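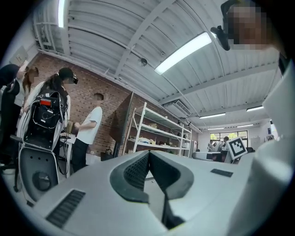
Section 14: Preparing the Training Room

14.1 Before the session

1. Sign in at the Gakthorpe front desk and collect the room key.
2. Switch on the lights and set the heating. Changes made at the wall panel take several minutes to have an effect.
3. Keep the floor alongside the walls clear, so that people can stand there during a briefing.
4. Stow bags and coats in the lobby.

Note: Groups using the room for the first time should allow 2 hours for setting up.

14.2 Equipment housings

1. Open one housing at a time.
2. Check the interior for loose items before anything is fitted.
3. Record the housing number on the Vakon sheet.

CAUTION: Do not lean on an open housing or rest drinks on it.

14.3 Headwear

Adjust the strap before entering the working area. Long hair should be tied back. Wipe each item with a dry cloth after use and return it to its hook.

Faults are to be reported on extension 512.

Search this manual Enter keyword Go

Comments (2)

tzanetos: Is the Vakon sheet still kept at the desk? Ours has run out.

Zatberg user: 14.2 step 3, our housings have no numbers on them. Do we label them ourselves?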